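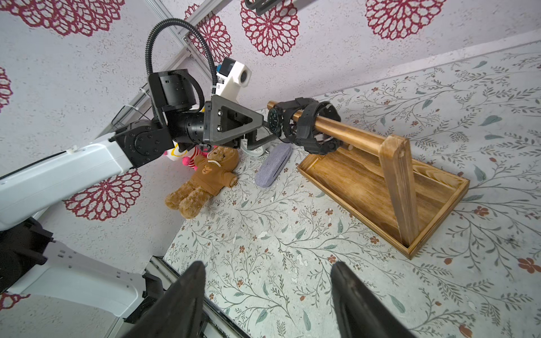
Does a watch stand keep a watch in better shape than a drawer does?
Only a little, and mostly because a drawer is full of other things that scratch it.

Notes for Session 4, Everyday Storage. Read before Wednesday. Bring one watch, any kind, and whatever you keep it on now.

The sellers would like you to believe more. The Orkmont catalog gives 119 words to how a wooden stand "rests" the strap. I have read them several times and still don't know what a strap is resting from. A strap that is buckled and hung over a rod holds a curve, and a strap left in a drawer holds whatever shape it was dropped in. If the strap is leather, that may matter after a few years. If it is rubber, I doubt you'd ever see the difference.

What a stand does do is give the watch one place to be. Last term we kept a log of lost-item searches, and of 360 entries, 93 were for watches. Before anyone quotes that back to me as proof, remember the log was filled in by people already taking a course on storage.

Parts of a stand

The rod. Round is better than square. Check the thickness against your own wrist. The Plirkness model we tried was so thin that every watch swung face down, and a stand you can't read the time from has lost half its argument.

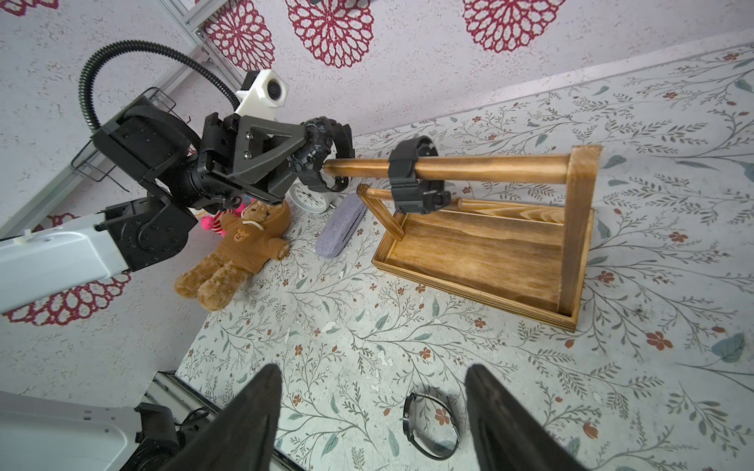 The open end. A rod fixed at one side only lets you slide a closed strap on. A rod fixed at both ends means undoing the clasp every time, and in my experience people do that for a week and then leave the watch next to the stand. Try both kinds in class and be truthful about which one annoys you.

The tray. Sold as a place for rings and keys. In practice it fills with receipts. Empty it once a month or buy a stand without one.

The finish. Hegarty charges extra for its oiled version. I couldn't tell it from the plain one by touch, and neither could last year's group.

Loading order

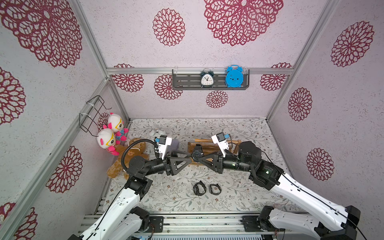

Most guides say heaviest watch first, close to the upright, and the rest in order of size. The reasoning is that a heavy watch out at the free end could tip the stand. Maybe, with a narrow base. With a wide one I have never managed it. I'd go by use: the one you wear most goes where your hand gets to it first. Spares that are set down side by side in front of the stand, like the two black straps on the flowered mat, need a decision before you start, or they will still be lying on the table at the end. Either they get a spot on a rod or they go in a box somewhere else.

For class: load your stand twice, by weight and by use, and write down which order you kept. Half a page is plenty. Skip the Astmont worksheet, the scoring on it makes no sense.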